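Surface water and flood drain inspection, Varnberg lower catchment
Checklist with comments, 10/31/21
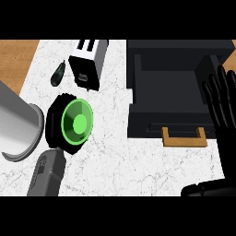
Mehrangiz Sharifi asks that the Flitgate culvert be moved to the top of the list, as the lane flooded from there in September and the road gully was blamed wrongly.

1. Flitgate culvert, inlet screen. Fail. Silt and branches to half height. Clear before next rain warning.
2. Flitgate culvert, barrel. Pass with comment. Hairline cracking at the second joint, no loss of section. Re-inspect after winter.
3. Road gullies, Jurklow Lane. Fail. 2 pots full, 1 grating seized. Jetting requested, job 689.
4. Outfall flap, Jurklow. Pass. Hinge greased, closes under its own weight.
5. Open ditch behind the allotments. Pass with comment. Bank slumped over a length of 3 m. Flow not affected at present level. Stake and monitor.
6. Gauge board. Fail. Lower figures unreadable through algae. Clean and check datum.
7. Magbanua pump, standby set. Not tested. Isolator locked off and key not on site. Test to be rebooked.
8. Sandbag store. Pass. Bags dry, pallets sound. Door drags on the sill.
9. Warning signs at the ford. Pass. Depth post upright, lettering legible from both approaches.

Comment on item 1: screen bars are too closely spaced for autumn leaf load. Wider spacing to be priced.
Items 1, 3, 6 and 7 remain open.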